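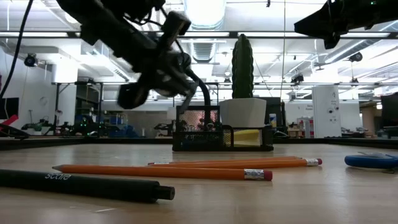 Fig. 3. Pen and orange pencils on a light wood tabletop.

October
By Joaquim Marinho

3. Placing and adjusting the Drarnelon 1644 desk lamp

Please read this section before you tighten the clamp. The lamp must be already assembled as explained in section 2, and the plug must be out of the wall socket.

3.1 Choosing the side

The lamp can be fixed on the left or on the right side of the desk. If you write with the right hand, fix it on the left. If you write with the left hand, fix it on the right. In this way the shadow of your hand falls away from the words you are writing.

1. Sit in your usual position and put a sheet of paper in front of you.
2. Take a pencil and hold it on the paper as if you are writing.
3. Ask another person to hold the lamp head over the desk, first on one side and then on the other. Use the daylight from the window only; do not connect the lamp yet.
4. Mark the better place with a small piece of paper tape.

Note: In a room with a window on one side only, we advise to put the lamp on the side opposite to the window.

3.2 Fixing the clamp

1. Open the clamp until it passes easily over the edge of the desk.
2. Put the two felt pads between the clamp and the wood, one above and one under.
3. Turn the screw by hand until the clamp does not move. Do not use pliers.
4. Insert the pole from the top and turn it until you hear a click.

Caution: The felt pads supplied by Ilow are thinner than the old Charbonneau ones. If you have the old pads at home, you may use them, but never use the two kinds together — the clamp will stand crooked and can slip.
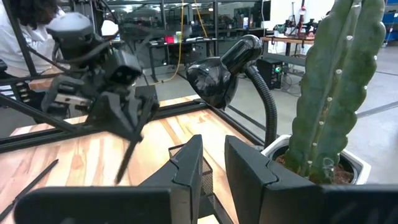
The lamp head should hang higher than everything that stands on the desk. Measure from the tallest object, and leave a free space of 375 mm between its top and the underside of the lamp head. Plants are often forgotten in this measure. A tall cactus in a white pot, as in the picture, gives a long and narrow shadow when the light comes from the side, and it can also be touched by the lamp head when you turn it. Move such a plant to the back of the desk, or raise the pole by one notch. Low objects can stay where they are.

Caution: Do not let any leaf or spine touch the lamp head. The metal becomes hot after long use.

3.3 Setting the height and the angle

1. Loosen the grey ring on the pole by half a turn. Hold the lamp head with the other hand.
2. Lift or lower the head to the wanted height.
3. Tighten the ring again before you let the head go. 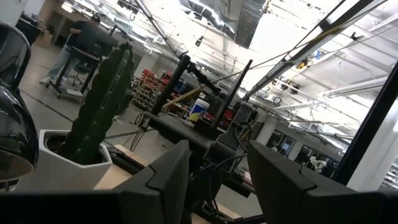 4. Tilt the head so that you do not see the light source when you sit straight. If you see it, the head is too high or too much tilted.
5. Connect the plug and press the switch one time. The lamp starts on the weakest level.
6. Press again for the middle level, and again for the strongest.

Note: On a glossy surface you may see a bright spot. Turn the head a little outwards until the spot goes away from your paper.

The light source is made for 2000 hours on the strongest level. When it is finished, order the replacement from Irkau under the number printed inside the head cover. Changing it is explained in section 5.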